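Flarcombe to hold its first Slow Crossing Week, and drivers are asked to bring a book

27 Nov 2023

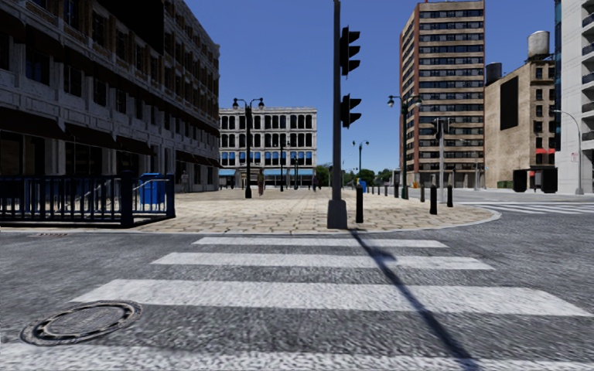

The Flarcombe walking group Platico will spend a week in June asking the town to let people cross the road at the speed they walk.

Platico gathered more than 700 complaints from residents last winter. Most said the green man gave up on them halfway. One was about pigeons and has been passed on.

"My mother is 84 and does not sprint," said Ona Lepik, who runs the group. "She did once, in Plunholm, and didn't care for it."

Events include a guided walk along Treloar Road, 510 metres long and expected to fill most of a morning, and a talk by retired signal engineer Jaanus Jõgi, "Thirty Years of Amber". Tea will be served before the talk and, for those still awake, after it.

All events are free. The hall holds 30, so please book. Platico has printed 1000 leaflets and would be grateful if somebody took one.

Press contact: Ona Lepik, Platico, Treloar Road, Flarcombe. She is slow to the phone, so let it ring.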